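Mi veredicto sobre el kit de brazo robótico de Plomeck, después de un mes de trasteo

25 de abril de 2025

¡Por fin me siento a escribir esto! Me lo pedisteis varios en los comentarios de marzo y lo he ido dejando, porque cada vez que abría el portátil acababa otra vez con el destornillador en la mano.

El kit es el Thevar de Plomeck, lo compré en la tienda de Ademeck y me costó 218 euros con el envío. Vienen las piezas impresas en 3D, los servos, la base perforada, una bolsita de tornillos (me faltaban tres, me los mandaron sin rechistar) y un manual en PDF que, bueno, tiene sus días. El montaje me llevó cinco tardes. Los soportes de los servos encajan muy justos y yo, que soy de apretar, casi parto uno.

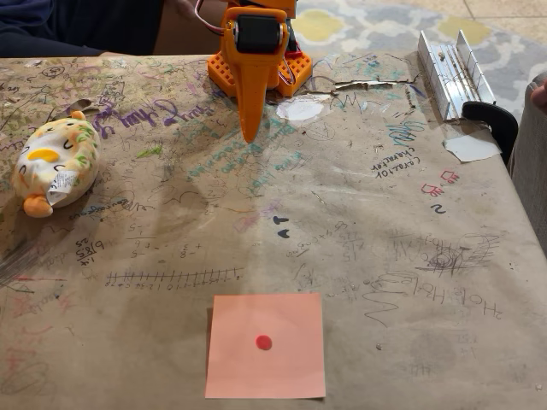 Lo que más me ha gustado es la base de agujeritos cuadrados, porque puedes mover el brazo de sitio o añadirle cosas sin taladrar nada. Y la punta es finita, así que para jugar a señalar un punto concreto va de maravilla. El software ya es otra historia: la calibración se hace a mano, articulación por articulación, y si te saltas un paso toca empezar de cero (me pasó dos veces, qué rabia).

Los cables tampoco me convencen, van por fuera y hay que vigilar que no se enganchen al girar. Yo les pondría unas bridas y listo.

¿Lo recomiendo? Para aprender en casa, sí, mucho. Si buscáis algo que funcione nada más sacarlo de la caja, mirad antes el de Parketside, que cuesta más pero viene montado. Yo a este le pongo un 3 de 5, y subiría la nota si arreglaran el manual. Cuando pruebe la pinza os cuento, que la tengo pedida y todavía no ha llegado.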